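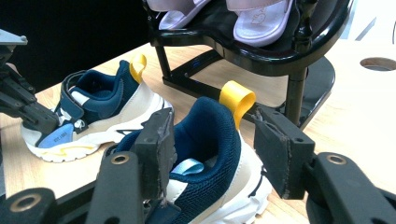

Fig. 1. Child's sneaker with heel loop

4. Drying shoes in the Rasberg cabinet

1. Loosen the laces all the way and pull the tongue forward, so the warm air can get right down to the toes.
2. Hang each shoe from a peg by its loop, if it has one — otherwise just set it on the rack.
3. Turn the dial to Low and let it run for 33 minutes.

Note: Thick winter boots may well want a second round, so do be patient with them.

Caution: Never dry leather on High.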